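Home | Screenings | Venue Hire | Safety | Contact

Pastetti Film House
Pre-screening inspection checklist, Auditorium 2

Season: November programme
Inspected by: Dymphna Mulligan
Countersigned by: Raphaël Rey

1. Emergency exits
Both doors open fully from the inside. Signs lit.
Comment: The left-hand door is stiff at the lower hinge. To be eased before the Bautista retrospective opens.

2. Aisle and step lighting
Satisfactory, with one exception.
Comment: The step light at row 16 flickers when the house lights are lowered. Replacement ordered from Skasen. The row is to be kept out of sale until the light is fitted.

3. Seating
Seats checked for loose bolts and torn covers.
Comment: Seat 27 does not return to the upright position and has been taped off.

4. Projection booth
Extinguisher in date. Vent clear. Lamp housing locked.
Comment: Reels and cases must not be stored behind the door. This was also noted at the last inspection.

5. Sound levels
Measured from the centre and rear rows during the trailer for the Zundix feature.
Comment: Within the house limit. The rear left speaker bracket has been tightened.

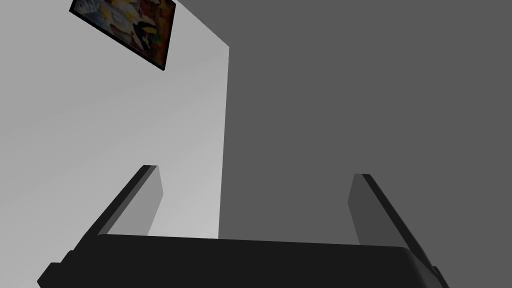 6. Screen and masking
Side masking runs freely. No fraying seen on the cords.
Comment: No action required.

7. Foyer and queue area
Floor dry, mats flat, barriers stable.
Comment: The poster stand is to be moved clear of the stairs before doors open.

Result: Passed, subject to items 1, 2 and 3.

Related pages
Evacuation plan for front of house staff
Access seating and companion tickets
Late-night screenings: closing procedure

© Pastetti Film House | Contact the duty manager | Back to top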